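## 4. Minority stakes and route decisions

Our third hypothesis concerns what happens after a hotel operator buys a non-controlling share in a carrier. Section 3 treated the purchase price. The present section treats scheduling, where the effect of shared ownership should be easiest to detect: seat capacity is published in advance and changes in it are dated.

The sample contains 136 carrier-season pairs and 2,224 route observations. A route enters the sample if both endpoints had scheduled service in the season before the transaction. Charter flights are excluded. Ownership shares were taken from annual filings and coded by Llanos and Tiêu separately; disagreements were settled by a second reading of the filing. Shares below 30 percent are coded as minority stakes without regard to board seats, which enter the model as a separate variable.

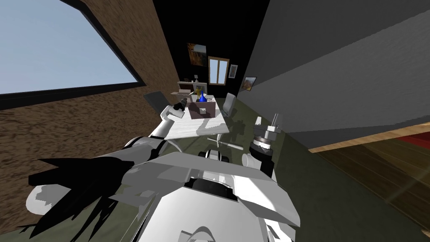
*Figure 4. Simulated room with table and pinkish-brown box.*

The dependent variable is the change in weekly seats on a route between matched seasons. The main regressor is the number of rooms the investing hotel group operates within 35 kilometers of the destination airport, scaled by total rooms in that area. We include fixed effects for carrier and for season. Standard errors are clustered by destination.

Two cases need separate treatment. The Himuvard group bought its stake in Clundholm in two steps, one in November and one in the following season. We date the transaction from the first step, as Sotelo and Huttunen did in their earlier study of the same purchase. Dating it from the second step lowers the coefficient on room share but leaves its sign unchanged. The Echeverri purchase raises a different problem. Echeverri already had a loyalty agreement with the carrier, under which hotel guests could earn flight credit, and part of any capacity change may belong to that agreement.
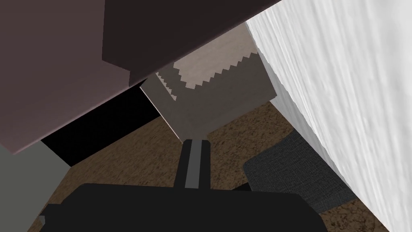

To separate the two effects we use Kukia, a hotel group with a nearly identical loyalty agreement and no equity in any carrier. If the agreement alone moved capacity, routes to Kukia destinations should show the same pattern as routes to Echeverri destinations. They do not. The coefficient for Kukia is small and its confidence interval includes zero.

The estimated effect of room share is positive on leisure routes and close to zero on business routes. Grajales argued that investors with minority stakes lack the votes to change a schedule and can only ask. Our result fits that account in part. Leisure routes are reviewed every season, and a request costs the carrier little there. Business routes depend on slots that the carrier will not give up.
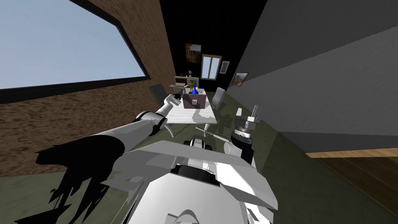

Board seats add little once room share is included. We had expected an interaction between the two, and tested for it with both the full sample and the leisure routes alone. Neither estimate differs from zero at conventional levels. The number of investors with a board seat is small, so the test has low power. 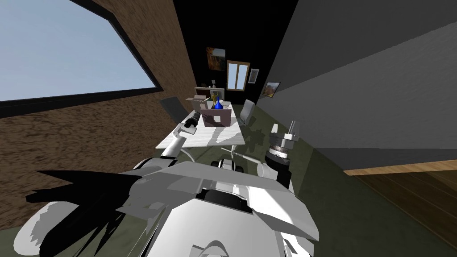
**Could the result reflect hotel groups buying into carriers that were already expanding toward their destinations?**

Prior growth explains part of it. Adding the two preceding seasons of seat growth as controls reduces the leisure coefficient, which remains positive and significant. We cannot rule out that investors acted on unpublished schedule plans.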